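Gwilliam kitchen towels, set of 4 – my review after one winter

I bought these towels in December because my old ones left small fibers on every glass. The shop had also the Rinier towels, which cost less, but a colleague, Dörte Brandes, has used Gwilliam for years and I trusted her.

The label says 100 percent cotton. When they were new they did not take water well. I dried one plate and the water only moved from one side to the other. This is normal for new cotton, I think, but the label should say it. After the third wash it was much better, and now one towel is enough for the dishes of a dinner for four people. 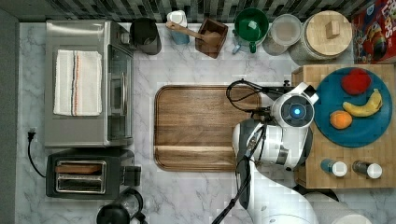
They became a little shorter in the wash, mostly in the length. I wash them warm with the bed sheets and I do not use softener. The hems are still straight – only on one towel a thread came out at the corner, and I cut it with scissors.

What I do not like is the hanging loop. It is thin and sewn on the short side, so the towel hangs very low from my hook and touches the drawer handle. I wrote to the company about it and received a polite answer from Randi Hellström, who said that a loop on the long side is planned.

I paid 13 dollars for the set. For glasses and plates I would buy them again. For drying hands I prefer something thicker.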